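Product Review Meeting – Handheld Gripper Kit, Narnell Evaluation
Minutes, 21/03/2018

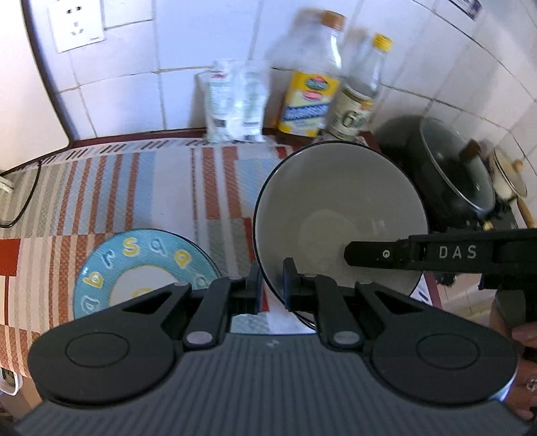
1. Previous minutes
Approved with one correction: the trial license covers 14 units. The figure had been left out of item 3.

2. Status of the evaluation
The kit supplied by Primberg has been in use for tabletop tasks with bowls and plates. Operators hold one gripper in each hand. The sessions in home kitchens are to continue on the present schedule. Total recordings accepted to date: 569. Another 35 were rejected at upload, most for missing calibration files.

3. Hardware
Fingertip wear was discussed. The supplier rates the tips for 1000 closures and sells them only in pairs. The meeting considered this low for dishware work. Hervieu has offered a harder tip at a higher price – samples requested, no order placed.

Two operators reported stiffness in the linkage after cleaning. The manual does not say which cleaners are safe on the pivots. Query to be sent to Primberg.

Wrist strain was raised again. Session length stays as it is until the lighter handle can be tried.

4. Software
The export tool drops the last second of some recordings. Primberg has confirmed the fault and promised a fix in the next release. Until then operators are to hold still for a short time before stopping.

Time sync between left and right units is within the stated tolerance. No action.

5. Service contract
Primberg's draft covers repair and loan units but excludes fingertips and cables. Bresen quoted for repair only, with a longer turnaround. The meeting preferred the Primberg draft, subject to cables being added. Revised draft to be circulated before signature.

6. Actions
Order spare fingertips for the current kit
Send cleaning query to Primberg
Request tip samples from Hervieu
Ask for cables to be included in the contract
Report on the lighter handle – deferred to December

7. Other business
Storage cases are still on back order. No other items were raised.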